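Oltus Red Storage Basket

Product code: 136
Sold by: Fadmont Home Storage
Colour: red
Material: plastic

Home > Hall and Entrance > Shoe Storage > Baskets

The Oltus is a rectangular red plastic basket for the hall, the bathroom or the bottom of a wardrobe. It is the plain one in our range. There is no lid, no liner and nothing to put together. Most people buy it for slippers and sandals, although it will take scarves, dog leads or cleaning cloths just as well.

The rim is thick and rounded and turns out a little at the top, so there is something to get hold of when the basket is full. The corners are rounded too.

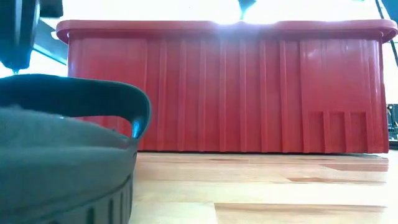 Bondari wrote to us in October that the red is brighter than expected and shows up every bit of grey dust along the rim, but that the basket gets used more than the cupboard it replaced. The same message asked for a taller version. We do not stock one at present.

What fits

Backless slippers and slides are the easiest things to keep in it. Lay each pair side by side with the straps up, or tip one shoe on its side and rest the other on top if space is short. Adult trainers will go in, but they take up a lot of room and you may prefer our Lukoševičius rack for those. Boots are too tall and tend to pull the basket over if they are stood up at one end.

If several people share a basket, it helps to keep to one colour of slipper each. Pairs get split up quickly in a busy hall, and matching colours are easier to sort than matching sizes.
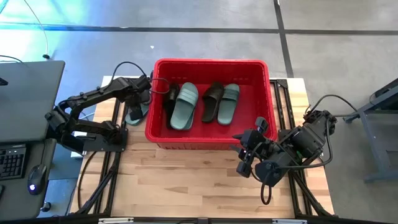 Children's slippers can go in the same basket or in a smaller one next to it. We would keep wet pool shoes apart from indoor pairs, and let them drip on a mat first – water will run out of an open basket and on to the floor.

Cleaning

Empty the basket and shake out any grit. Wash it in warm water with a little washing-up liquid, then rinse and leave it upside down to dry. Do not use scouring powder, which dulls the shine. Do not put it in the dishwasher.

Keep the basket away from radiators and heaters. Strong sun through a window may fade the colour over time.

Delivery and returns

Orders placed before 14:00 are packed the same day. Baskets are sent stacked, with a sheet of paper between them. Small rub marks on the base are normal and are not treated as a fault. Unused baskets can be returned to the Fadmont counter, Unit 41, with the order number.

Also in this section: Oltus drip mat, Lukoševičius shoe rack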